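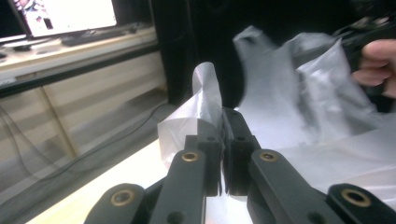 Lorena Ibarra objected at once that a comeback single is not a song at all but a press release with drums, and that we had no business coding it as music. We coded it anyway. Her objection survives as the "Ibarra column" in our spreadsheet, where each single is marked for how hard it leans on the band's older records.

4.2 Reunion singles and their reviewers

The corpus holds 575 blog reviews of lead singles released after a long silence. Four bands account for most of the text: Varano, Kenard, Nimri and Bokia. Reviewers were kind to all of them. The word "return" appears in nearly every opening paragraph, usually next to "finally", and the chorus is described as soaring whether or not there is one (Kenard's single has no chorus, a fact that slowed down very few writers).

Figure 2. Plastic bags and a dark gray gripper.

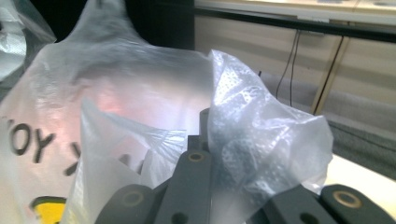
Warmth faded quickly once the albums came out. Of the reviewers who had called the Nimri single a masterpiece in January, 14 came back to the full record, and most of them spent the review explaining that they had meant something narrower by the word. Bokia fared better, mainly by never finishing the album.

We read these first reviews as a form of greeting. The writer is pleased to see the band and says so in the language of criticism - the only language the blog has a template for. Section 5 takes up the question of what happens when the band reads it.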